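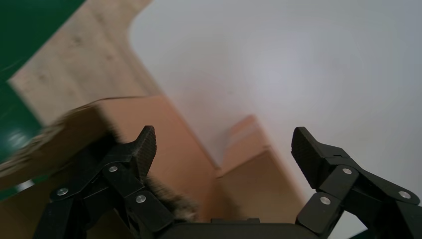 I never thought I'd write a whole post about cardboard, but it has been that sort of month. The robots have been let loose on our packaging work and I'm completely hooked.

For anyone new to this blog, I've spent most of my working life on the packing side at Fenberg, and since June I've been on the Claltska project. The name came from a colleague's spelling mistake and stuck. The idea is that the arms learn the box work: opening flaps, taking inserts out, putting them back. It's the dullest part of any shift, and it chews your fingertips to bits. I used to keep a tub of hand cream in my locker and get through it at a frightening rate!

What I hadn't expected was how much the arms would need to learn from us. A person picks up an old box and knows straight away which flap will hold and which one is going to tear off in your hand. You feel it give, you shift your grip, you carry on talking about your weekend. Try putting that into words for someone setting up a machine. I filled 3 pages of a notebook on flaps alone, and then got asked what I meant by "a bit soft". Fair question.

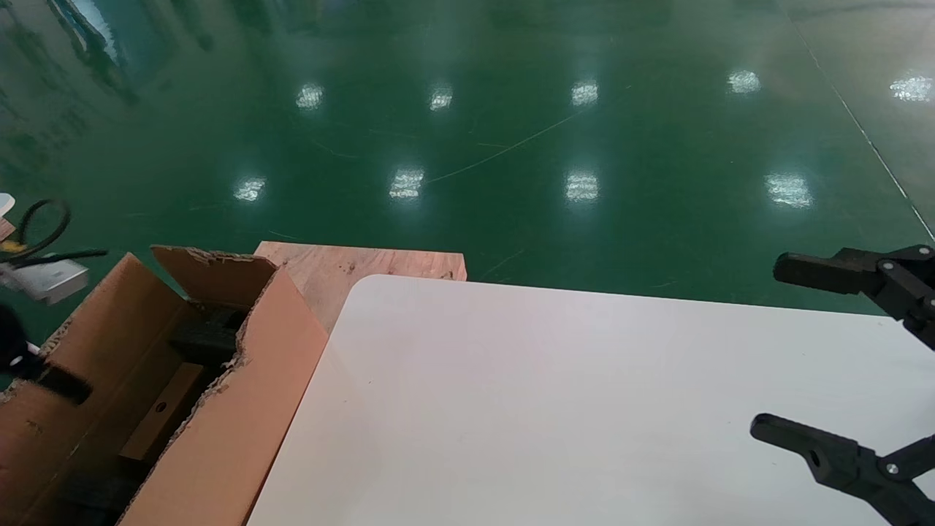
So my day looks very different now. I used to be judged on speed, full stop. On my old line the target was 141 boxes a shift, and I can still feel that number in my shoulders. Now I spend the morning choosing which boxes go out (new ones, battered ones, ones that have been opened far too often) and the afternoon going over the bad tries with the software lot. They ask me what I'd have done. I've been packing for years and I can't remember anyone asking me that before.

It isn't all rosy. Some of the people on the line are worried about their hours, and I think they're right to ask. Fenberg has promised retraining for everyone on the box stations, and I'd like to see that in writing with dates on it. I've said so in meetings and I'll keep saying so. You can love a thing and still want it done properly.

I put a lot of this to the group chat on Sunday, expecting a few thumbs up.

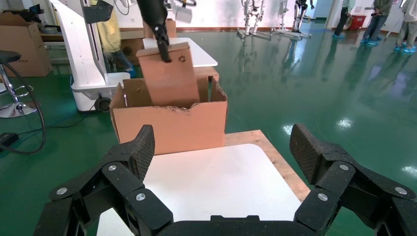
Thandeka Chauke wrote back that she'd hand over every box at Coetzee tomorrow if it meant her wrists stopped aching at night, but she wanted to know who gets the easier job afterwards, and whether it pays the same. Her site had new machines from Sketport last year, she said, and the interesting work all went to people from outside.

I've been chewing on that ever since. My own pay went up a little when I moved across, but I was the one who happened to put a hand up, and there was one place going. I've asked if two more packers can join me for the next stretch, and I already know which two I'd pick, because they can tell a tired box from across the room. I should hear back before the next lot of boxes comes in, and I'll post when I do.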